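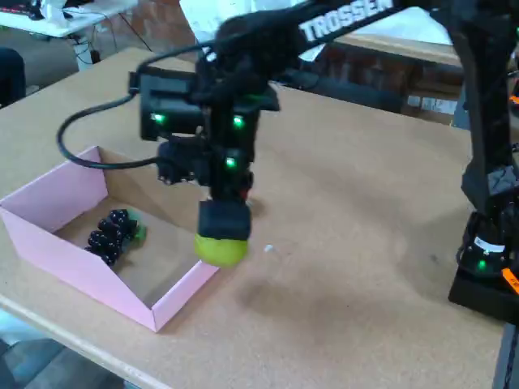
Doğukan asked after last session whether the grapes really have to go in first, and whether I'd take points off if he started with the lemon. No points off! But try it both ways at your table and see which one you'd rather redo.

Home | Syllabus | Handouts | Contact

Handout 2: Packing a shallow box of display fruit

I've packed more of these than I care to remember (one July I did 40 for a shop window), and I still begin with the bunch. Grapes are the awkward shape, all bumps, and they want a corner or an end wall to lean on. Set them down on the bare cardboard, then leave them alone.

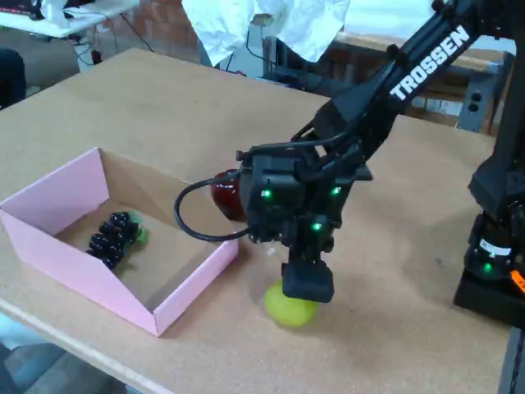

Next come the singles. Keep them out on the table where you can reach them, apple and lemon or whatever you've got, and look at the gap before you pick anything up. I like the red next to the dark grapes and the yellow out toward the open end, but Mawar does the reverse and hers look great too.

For next time: pack one box, empty it, pack it again with a different first piece. Jot down which you liked. Half a page is plenty, and bring the box!

We use cookies to remember your settings. Accept | Decline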